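Research > Service Robotics > Field Evaluations

4. Evaluation of the Skalden service kit

We spent a good part of our evaluation on the Skalden kit, which Sastry offers to small workshops and shops on a monthly plan. The plan covers the gripper, the fingers with their replaceable pads, the wrist camera and help by phone, and it is the whole of that offer — the parts you can touch as well as the people behind them — that we wanted to review. Setup took us 31 minutes, and we were grateful for a manual written in plain, friendly English.

The work we chose was tabletop tidying near a small two-tier shelf. It sounds simple, and to a person it is, but a low shelf with a thin black frame asks a good deal of a gripper. The middle support wraps over the top board and comes down to the table, so the fingers must keep clear of it while reaching for little scraps nearby (Figure 2).

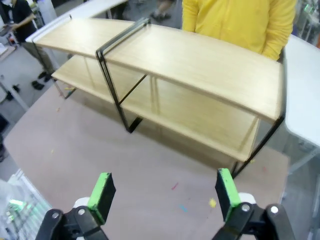

Figure 2. Wrist camera view with the fingers open before the two-tier shelf.

The green-tipped pads deserve a kind word and a small complaint. Over 381 trials they were easy to live with, and swapping a pair is a job for one person with one tool. Their edges do wear, though, and we would have liked a spare set in the box. Sastry sells them separately, and our order came within the week.

We also found the wrist view very helpful for planning. Both fingertips stay in sight when the gripper is open, so an operator can judge the gap against the shelf and the scraps on the table without a second screen.

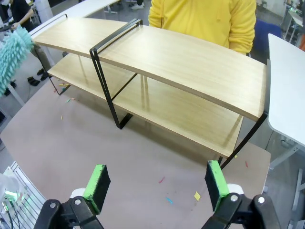 Welton, August

Our second round of work used the same layout, with colored scraps lying out on the tabletop and some under the left end of the lower board. Those under the board were the harder ones, and we lowered the approach speed for them on the advice of Nithin Subramaniam, who answered our calls to the support line with great patience. We would suggest that a buyer with low shelving ask for the slower setting from the start — it is part of the plan and costs nothing extra.

Last updated: August
Contact | Copyright Nandach | Back to top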